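The Woman Who Writes the Last Page

My notebook says I spent four hours in Emlyn Prydderch's kitchen in Zirnambridge, and I'd have stayed for supper if anybody had asked. 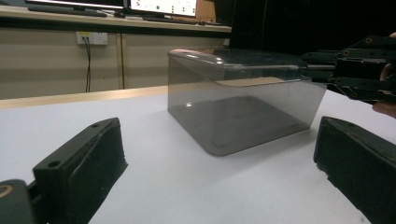
A lidded container in smoky-gray plastic, on a white tabletop.

Emlyn writes obituaries. She has written them for the Sostport paper since she was 62, when her predecessor retired to live near his daughter and the editor called her up on the strength of a letter she'd sent in complaining about a misspelled hymn. She figured she would fill in for a month or so. That was a good many Aprils ago, and she still files on the same deadline, in the same plain style, with the same terror of getting somebody's maiden name wrong.

I went in expecting a hushed sort of afternoon. Well, no! Emlyn laughs a lot, mostly at herself, and she talks about people she never met as if they'd just stepped out to move the car. There was the piano tuner who couldn't stand music at parties. There was the school bus driver who knew every dog on her route by name (the family wanted the dogs listed, and Emlyn got 2 of them past the editor).

Most families call her within a day or so of a death, and the first call is often all dates. Born, married, worked at, retired from. She takes every bit of it down and then asks what was usually on the kitchen counter. "People go quiet, and then they can't stop," she told me. "I had one man talk about his wife's radio until his phone battery quit."

The paper itself goes back to 1841, and the library in Sostport has most of the early run in bound volumes. We drove over so she could show me. The old notices are wonderfully odd - a farmer gets one line and his prize ram gets a paragraph, and a Mrs. Lai, who ran the ferry landing, is described as "seldom mistaken about weather." Emlyn loves that one. She says she'd take it for herself and skip the rest.

These days a lot of the notices arrive through Jotix, the online form the paper signed up for. You type in the names, pick a few phrases from a menu, and out comes something tidy. I thought she'd hate it, but she's pretty relaxed about the whole thing. It gets the service times right, she says, and families who are worn out can finish it in one sitting. What bugs her is the menu. There are only so many phrases on it, and she's counted an awful lot of folks who "never met a stranger." So she phones them anyway, if they've left a number, and asks whether there's one more thing they'd like in.

When I visited in August 2020, nearly all of her work was on the phone. Services were small or put off, and she'd started adding a line at the end to say a gathering would be held later. She kept a list of those on the back of a calendar and planned to call each family when the time came, to see if they wanted a second notice run. The editor had already agreed not to charge for it.

I asked, of course, whether she'd written her own. She has, and she's rewritten it more than once. It's in a drawer with the water bills, it's short, and her sister has already sent back corrections.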